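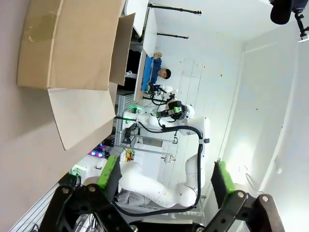 What is to be done with the large carton now that the Falik order has been received? It is to be kept open at the packing station and used for the outgoing consignment to Dabbas, provided that the base holds and the tape is renewed.

**Sep 30, 2025. Packing room, Kenolura.**

The day began with the stock ledger. The opening figure for folded cartons was 582, and 126 were released to the Fallent account before lunch. The release slip was signed by Soon-im Ha and placed in the green binder. I have asked that future slips state the size of carton as well as the quantity, as the April slips did not and the ledger for that month remains unsettled.

The large carton is corrugated and light brown. Its broad top flap has a crease and a scuffed, discolored patch near the middle. I considered whether this was grounds for rejection. The packing rules refer to tears, crushed corners and damp, and say nothing of scuffs. I have therefore passed it for a second use, with the request that the delivery label be placed well away from the patch. Labels applied over worn card were the subject of two complaints from Dabbas last year, and I do not wish to receive a third.

Soon-im Ha holds that a carton of this size should be packed with the flaps folded fully back, and that an inner flap left standing catches the sleeve and slows the work. I have no objection. The wording of the instruction sheet will be amended to match, and the old sheet withdrawn.

Paper filling is low. An order for 2000 sheets was prepared in the afternoon and awaits a second signature. Falik has quoted for the same quantity in a heavier grade, at a price I consider too high for material that is used once.

The tape dispenser on the second shelf still does not cut cleanly. It has been entered in the repairs book again.

Room closed at 5:40. Consignment for Dabbas to be weighed first thing tomorrow, before the Fallent collection, and the weight written on the carton in marker as well as on the form.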